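# Session 5: The Household Table as a Working Surface

*Home Interiors and Daily Practice, evening section. Notes by Anjani Sopacua. Read before Wednesday.*

Last week we finished the kitchen, or the kitchen finished us. Now we move to the table that isn't quite for dining and isn't quite a desk, the one every household has and few floor plans admit to. 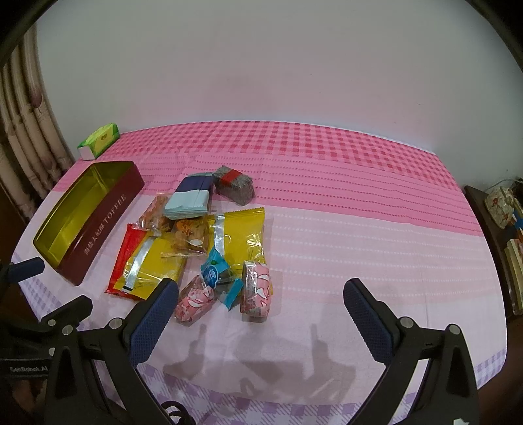 The usual textbook line is that a table is "a horizontal surface for an activity." Fine. Try telling that to the mail. In practice a side table attracts three kinds of thing, and for this course we'll use these terms:

- **Residents.** Objects that live there. Tissues are the classic case. They drift to the wall or a back corner and stay for years.
- **Guests.** Food put out for whoever drops by: candy, small wrapped snacks, fruit if someone is feeling virtuous.
- **Vessels.** Whatever is supposed to hold the guests. Note "supposed to."

## 1. The empty vessel problem

Look at the table at the top of these notes. There's an open toffee tin with nothing in it, and right next to it a loose pile of wrapped candies and snacks. If you have ever owned a laundry hamper you know this arrangement already.

I'd like you to resist the urge to call it a mess. An open tin beside a pile can belong to at least two moments: filling and emptying. You can't tell which from a single look, and students who write "the owner has forgotten to put the candy away" will get that sentence back with a line through it. Describe the state, then list what could come next.

A word on reused tins. People keep them long after the original contents are gone. The label stops being information and becomes decoration, as anyone knows who has opened a cookie tin and found buttons. So "TOFFEE" on the side tells you what the tin was sold for. It makes no promises about tonight.

## 2. The cloth

Covering a table changes how it's used. Things we talked through in the Clendcombe visit:

1. A cloth says where the good part of the table is. Bands and borders work like lanes, and people line things up with them without meaning to. (Or they put a long tin down on the diagonal and ignore the lanes completely.)
2. Busy patterns hide crumbs. Pale areas report them.
3. Creases show how a cloth was folded, sometimes long after anyone cares.

Gingham, dots, openwork and a checked border can share one cloth, provided the colors are on speaking terms. Pink, white and lilac generally are. Against a plain gray wall you can get away with more than you'd think. Add a printed curtain and you're spending the rest of the budget.

## 3. Tidying as sorting

For the in-class exercise you'll each get a Nouri tray, a lidless tin and a mixed handful of wrapped snacks. Thin flat packets and chunky ones don't stack together, which you'll find out in around 30 seconds. Some methods from previous years:

- Biggest first, small ones in the gaps. Dull, reliable.
- By wrapper color. Looks lovely until someone eats one.
- Everything in at once, then shake. Popular with the back row.

Write down your order as you go. I don't need it neat. I do need it legible, and after grading 257 of these sheets I've earned the right to say so.

Eating the materials is allowed after the sheet is handed in.

## For next time

Read the Skendia packet, pages 30 to 50, and skip the appendix, which is mostly about drawers. The Civix reading is optional and reads that way.

Bring a sketch of one small table at home with its residents, guests and vessels marked. Don't clean it first. I can always tell.

Sketches go in the wire basket outside my office. If the basket is full, slide them under the door.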